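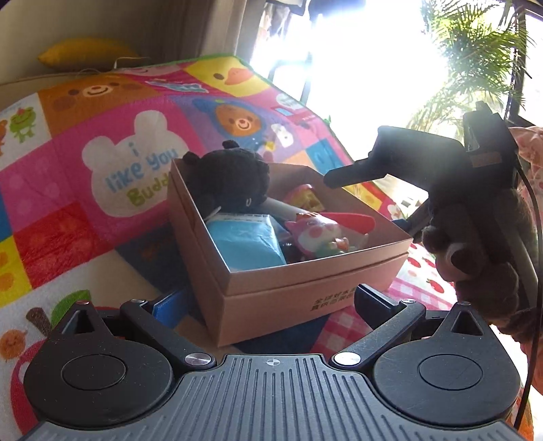

Page last changed: 09/03/2022

Section 3. Fitting and loading the drawers

This section covers the two drawers that slide under the Gruvel child's bed. The bed frame must be built, level and standing in its final place before you start. If it isn't, go back to Section 2.

The Bruneck bed uses the same drawer but has castors in place of runners. Owners of that model should skip steps 1 to 6 and start at "Loading the drawers".

What you need

Drawer front, back, two sides and base panel (for each drawer)
One pair of runners, marked L and R
Fixing bag C, with 11 short screws
Cross-head screwdriver
Tape measure and pencil

Do not use a power driver on the runner screws. The side rails are softwood and the holes strip easily.

Fitting the runners

1. Lay a blanket on the floor and put the drawer sides on it with the grooves facing up.

2. Find the runner marked L. The wheel goes to the back of the drawer. Hold it against the lower edge of the left side and line up the holes.

3. Put in the front screw first, then the back screw, and leave both a half turn loose. Add the middle screw. Tighten all of them by hand.

4. Repeat with the runner marked R.

5. Fix the matching rails to the inside of the bed frame, using the ready-made holes. The rail should sit 50 mm above the floor at both ends. Measure both ends before you tighten anything. A rail that slopes towards the front will let the drawer roll open by itself.

6. Slide the base panel into the grooves, fit the back, and screw the drawer together at the corners. One screw in bag C is a spare.

Note: On beds sold with the Urkmont mattress pack, the rails were fitted before packing. Check the height anyway, as they can shift in transit.

CAUTION: Keep fingers clear of the gap between the drawer front and the bed rail when closing. Fit the soft stops from bag D before a child uses the bed.

Hanging the drawer

7. Lift the front of the drawer to a slight angle and set the back wheels on the rails. Lower the front and push slowly until you feel the stop.

8. Check the gap along the top of the drawer front. It should be 3 mm from end to end. If it is wider on one side, loosen the front screw on that side, press the runner up or down, and tighten again.

9. Open and close the drawer a few times. A light rubbing noise is normal at first. Scraping is not — take the drawer out and look for a screw head standing proud of the runner.

Loading the drawers

Each drawer is made for bedding, clothes and light toys. Spread the weight over the whole base and put heavier things towards the back.

Boxes without lids, such as a cardboard one with a plush toy standing higher than the rim, need more headroom than you might expect. Push soft toys down below the top of the drawer side before closing it, or they will catch on the slats and may pull the drawer off its rails.

Small round containers with lids tend to roll if they tip over. Stand them upright in a corner or pack them in with clothes. The Jurić divider set (sold separately) fits both drawers and makes a row of narrow spaces for things of this size.

Never let a child sit or stand in an open drawer.

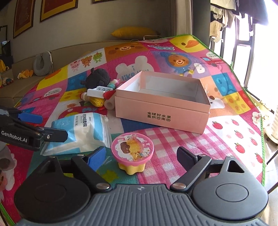 Care and checks

Wipe the drawer fronts with a damp cloth and dry them straight away. Do not use wax polish on the runners. If they become stiff, take the drawer out, brush the dust from the wheels and wipe the rails with a dry cloth.

Check the screws after the first month and then twice a year. Replace a cracked wheel at once. Wheels are sold in pairs.

For spare parts, write to Kalliopi Radulović at the Gruvel parts desk. Give the number printed on the underside of the base panel and say which drawer the part is for, left or right as seen from the foot of the bed.

Text: Danica Spahić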